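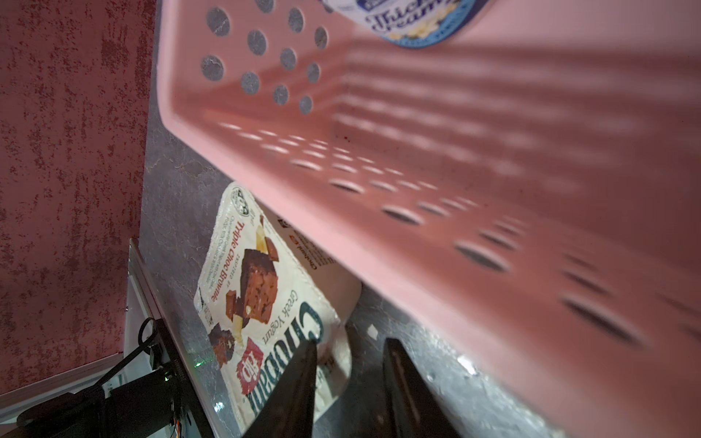 The pink one on my worktop, with a tub of thick cream in it and a Chobani Flip for scale.

Karno Basket, large, pink

I've been selling kitchen bits from the shop in Stostotton for a good few years now, and the Karno is the thing I get asked about most, so it gets a proper page of its own. It's a big plastic basket with round holes through the sides and nice soft edges. I have one at home for the fridge, one for the cupboard under the stairs and one that my daughter took away to university and won't give back.

What I use mine for

Mostly the fridge! I bring the shopping in, stick the basket on the side and fill it with everything that's going on the same shelf – cream, yogurts, the little pots that always end up behind the milk. Then the whole lot goes in together and comes out together when I want to see what needs eating. Before I had it I was forever finding a yogurt at the back that had been there since Easter.

The one under the stairs holds potatoes and onions (in separate halves, with a bit of cardboard down the middle, because Bríd Kinsella told me off for keeping them together and she grows her own so I listen to her). The holes let a bit of air through and you can see roughly what you've got left without pulling it out.

Other things customers have told me they keep in theirs: bath toys, dog leads, packed lunch things, wool, swimming kit. Darragh Cronin bought 4 for his van and keeps his sealant tubes in them.

The plastic

It has a matt finish, smooth to the touch, and it doesn't show fingermarks the way shiny plastic does. The pink is a proper pink. If you're hoping for something pale and dusty you'll be disappointed, and I'd point you at the Ostine basket instead, which comes in a quieter colour and is a bit smaller.

I wash mine in the sink with washing-up liquid and a soft brush for the holes. Please don't put it in the dishwasher. I did, bottom rack, hot programme, and it came out with a bit of a wobble in the base. It still works but it rocks on a flat shelf and it annoys me every morning.

Will it fit my fridge?

Measure first, please! It's a large basket and some fridges have a shelf that's shallower than you'd think once the door racks are full. I've had a few back for this and I'd much rather you spent two minutes with a tape measure. Ring the shop and I'll read you the measurements off the one on the shelf, or bring your own numbers in and we'll hold the tape against it together. Check the height as well as the depth, and remember you need a bit of room above to get your hand in.

If you have a narrow fridge, the Imrie tray is slimmer and lower. It's good for yogurts and cheese but you won't get a bottle standing up in it without worrying.

Things I don't love about it

There's no lid, and the makers don't do one. I've asked. Fergal Dunne cut himself a bit of plywood for the top of his and it looks lovely, but I can't sell you that.

The holes are big enough for small things to drop through, so it's no good for loose Lego or clothes pegs unless you line it. A tea towel folded in the bottom does the job. The same goes for spills – if a pot of cream tips over, you'll be wiping the shelf as well as the basket.

And it does take up room when it's empty. They sit inside each other if you've got more than one, but they hold on tight, so give them a twist as you pull.

What people have said

"Bought one for the fridge, came back for another for the airing cupboard. Very happy with both." – Samira Karaki

"Bigger than I expected, which is my own fault for not reading the page. Now lives in the utility room with the shoe polish in it and is doing fine." – Mohandas Venkataraman

"Good strong basket. Colour is very cheerful." – Bríd Kinsella

Buying one

I keep them in the shop all year, by the back wall next to the washing-up bowls. We sold around 300 last year, and July is always the busy month because of everyone getting ready for holiday lets and students, so if you want several for then, give me a ring a few weeks before and I'll put them by.

I can post them too, but they're bulky and the postage is a bit steep for a single basket. Two or more in one box works out far better value, so it's worth asking a neighbour if they want one. I wrap them in brown paper with card round the rims.

If yours turns up cracked, send me a photo of the basket and the box and I'll get another out to you. If you've just changed your mind that's fine as well, bring it back clean with the sticker still on the base and I'll swap it or give you your money back. Returns by post are at your own cost, I'm afraid, as I'm a small shop and the parcels add up.

Also on the same shelf: Ostine basket (medium), Imrie fridge tray, Karno washing-up bowl.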